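Costume craftsmanship judging

Costume craftsmanship judging, also called workmanship judging or prejudging, is the part of a cosplay contest in which the making of a costume is examined at close range, apart from any stage performance. It normally takes place in a side room before the public show. The results are combined with a stage score or used for a separate set of awards.

Overview

Most contests divide entries into classes by experience, by main technique, or both. Common technique classes are needlework, armor, props, and large builds. An entrant meets a panel of judges for a fixed period, presents the costume, and answers questions about materials and methods. Judges may ask to see the inside of a garment, the back of an armor plate, or the way a closure works. In many contests they may touch the costume only with the entrant's consent.

Prejudging developed because a stage appearance lasts a short time and is seen from far away. Seam finishing, lining, pattern matching, and internal support cannot be scored from a seat in the hall.

Procedure

At the Trandumport contest, held each May, each entrant receives 9 minutes with the panel. The first two are reserved for an uninterrupted statement by the entrant. The remaining time is used for inspection and questions. A timekeeper sits by the door and has no vote. The written entry, with reference pictures of the character, must reach the contest desk by 3rd February. Entries that arrive without references are placed on a waiting list.

The Prarnport contest uses a walk-through format. Entrants stay in place along a wall and the judges move from one to the next. This format is faster but gives less privacy, and entrants waiting nearby can hear the questions put to others.

Scoring

Score sheets differ between contests, but the following headings are common:

Construction - strength of seams and joints, evenness of stitching, and hidden fastenings.
Finish - hems, edges, paint, sealing, and the removal of tool marks.
Accuracy - agreement with the reference, allowing for changes needed to make the costume wearable.
Difficulty - range of techniques and the problems solved.
Documentation - quality of the build book.

Simão Barreto proposed a weighted sheet in which construction and finish together make up half of the total. The Barreto sheet was adopted at Trandumport and later, with a lower weight for accuracy, at Prarnport. Its critics hold that it favors sewn costumes over armor, as a seam can be turned out and checked while a glued joint often can't be seen at all.

Fabric handling

Cloth parts are checked both flat and under light tension. A garment spread over a smooth surface shows twisting along the grain, and a gentle pull across a seam shows whether the stitches gap. Skipped stitches and puckering are marked down under construction. Wrinkles from travel are not marked down, although some sheets allow a small deduction if pressing would have been simple.
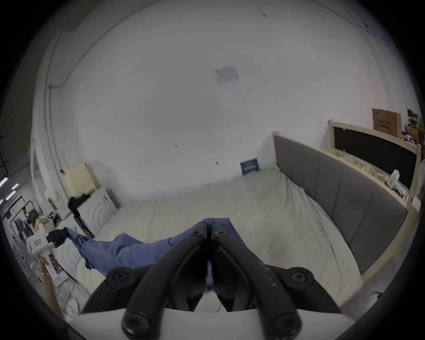
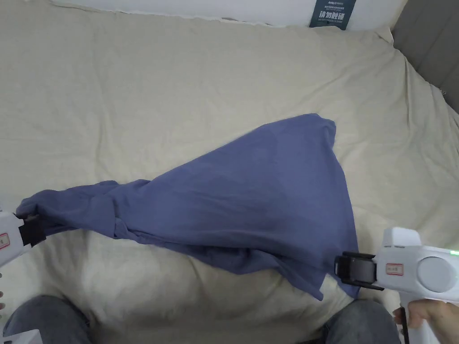

Blue cloth item, gathered into folds and held over a bed, in both views.

Stretch fabrics are treated separately. They are expected to recover after being pulled, and a straight stitch used on a high-stretch seam is regarded as a fault even when it has not broken. Dyed and weathered fabrics are judged on how even or how deliberate the effect appears. A bare white cloth may be rubbed against a hidden area to test for loose dye, with the entrant's agreement.

Armor and props

Rigid parts are judged on symmetry, surface preparation, and attachment to the body. Straps should carry the load without pulling on the fabric beneath. Foam parts are checked at the edges, where poor sealing shows as a rough or open texture. Electronics are judged on access to batteries, strain relief on wires, and whether a failed light can be replaced without cutting the part open.

Purchased parts must be declared. Kendance, a supplier of premade foam kits, prints a declaration slip in each kit for this purpose. A costume built from a declared kit may still compete in most beginner classes, with points given only for the work added by the entrant.

Build books

A build book is a record of the work, on paper or on a tablet. It usually holds sketches, fabric samples, pattern changes, and photographs of unfinished stages. Trandumport limits the book to 11 pages. Longer books are accepted, but judges read only up to the limit.

Awards

The chief workmanship prize at Trandumport is the Bastos Cup, which carries a cash award of 3,000 and may not be won by the same entrant in consecutive years. Judges may also give a citation for a single technique, such as beading or wig styling, to a costume that did not place in its class.

See also

Masquerade (convention event)
Costume design
Prop making
Garment construction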